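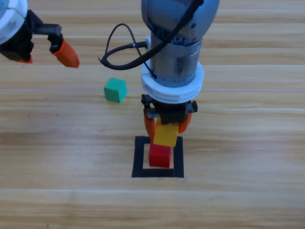

Walid told me that I was training like a man who is late for the bus, and that if I kept pulling with a round back he would take the bar away from me. He said it in front of the whole Tuesday group, between two of his own sets, and then he went back to chalking his hands.

I was a little offended. I have lifted for five years, most of them alone in my basement in Brarkbridge, and when you lift alone you become your own judge. My judge was very kind to me. Every rep was a good rep.

So I did what he asked. I took the weight down to something my pride did not like, and for two months I made a full stop on the floor before each pull. No bouncing. Hanan Geagea stood beside me and said "wait" every time my hips came up too early. I heard this word in my sleep.

In the first weeks I felt weak and also bored. I wrote to Jamie Entwistle, my old training partner, and complained for a full page. He answered with one line: "Are you sore in the right place now?" I was. My lower back was quiet in the morning, and my legs were the ones complaining on the stairs.

The meet in Dedwood was small, with one platform and a heater that made more noise than the audience. My opener was easy. The second attempt was slow but straight. For the third I asked for 298 pounds, which for some people at that meet was a warm-up — I know this, I watched them do it. For me it was a number I had missed in April, and missed again after that.

It went up. I don't remember much of it, only that I held the bar too long because I was waiting for the down signal and did not hear it. Nisreen Kassab has a video where the judge has to give it again.

Now I am back to the lighter weights and the full stops. Walid wants me to fix my squat next, and he has already started with the remarks about my knees. I also need new shoes, the left heel is coming off — if you know a brand that makes a wide size, please write to me.

Last updated: 2025-02-16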